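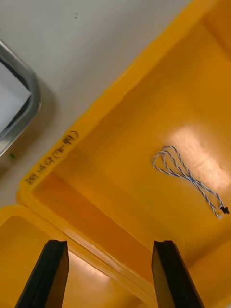 # About Numora

Numora records skilled handwork so that robots can learn from it. Our operators guide each arm through a task by remote control, from first reach to final release, and every session is stored with its wrist camera footage and joint readings.

The company was founded by Patricio Henríquez, who had spent his early career in cable assembly and remains our director. Small parts handling is still the center of our work: picking cables and connectors from bins, sorting them, and placing them in trays.

## How we work

Each new operator completes 90 hours of supervised practice before contributing to a client dataset. A standard project consists of 2000 demonstrations. Sessions are reviewed by a second operator, and failed grasps are kept and labeled as such – our clients have asked for them from the beginning.

## Our people and sites

Numora employs 56 people at two sites. The Flirkberg site houses the recording stations and operator training. The Godoy office is responsible for data review, client support, and the maintenance of Paltent, our remote control software.

Inquiries about projects and employment may be addressed to the Godoy office. Applications for operator training open each October.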